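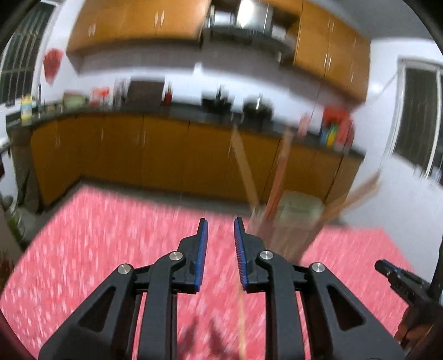 Item 1. Fault on hand-held gripper, Karon kitchen site. The meeting took up the jaw fault logged against the Toven hand-held gripper during household task recording. The fault is a loss of jaw closure part way through an episode: the trigger completes its travel but the jaws stop short and the pads do not meet. The linkage carries four silver pivot pins on its black arms, and discussion centred on whether one or more of these is binding. R. Quinlan reported that the pads themselves, the blue ridged type, had been checked against the drawing and were within tolerance.

Present: Rochelle Quinlan (chair), hardware, data operations, site safety.
Date: 14 Apr 2018
Minutes of the previous meeting were accepted without change.

1.1 The log shows the fault first at episode 2,559 and again at episode 2,569. In both cases the operator released the trigger, the jaws returned to full open, and the next closure was normal. No fault code was raised, as the encoder reads trigger position and has no view of the jaws.

1.2 Hardware stripped the unit after the second event. One pin on the right linkage showed scoring on the shank. Grease at that joint had picked up fine grit. Source of the grit not established. The left linkage was clean.

1.3 Data operations asked whether earlier episodes from the same unit are affected. The jaw width channel is calculated from the encoder, so a short closure would be recorded as a full one. Agreed that the preceding 100 episodes be reviewed by eye before release. Episodes 2,559 and 2,569 are quarantined and will not go into the training set.

Item 2. Dropped object.

2.1 During the second event a glass jar slipped from the jaws and broke on the floor. No injury. The operator stopped work, isolated the unit and swept up before notifying the site lead. Safety noted that notification should come first and that the work area should be left as found until the lead has seen it.

2.2 Glass and ceramic objects are withdrawn from the task list for all Horrocks-pattern grippers until the pin question is closed. Plastic substitutes may be used. Data operations recorded its concern that this leaves a gap in the object distribution. Noted, no change to the decision.

2.3 Closed footwear is already required by the site procedure. Safety to confirm that it is being followed.

Item 3. Corrective action.

3.1 Two options were tabled. Option A: replace the pins with the hardened Flular part and fit a shield over each joint. Option B: keep the present pins and shorten the cleaning interval to every shift. Option B was adopted as an interim measure. Option A goes to bench trial on 2 units, with results due in July.

3.2 A direct jaw position sensor was raised again. Hardware advised that the cable run through the linkage is tight and that a mock-up is needed before any costing. Held over.

Actions
R. Quinlan: circulate strip-down report and photographs of the scored pin.
Data operations: complete review under 1.3 and report any further short closures.
Hardware: issue cleaning instruction; order Flular pins for bench trial.
Safety: amend the dropped object procedure per 2.1; confirm footwear per 2.3.

Meeting closed. Next meeting to be called by the chair on completion of the episode review.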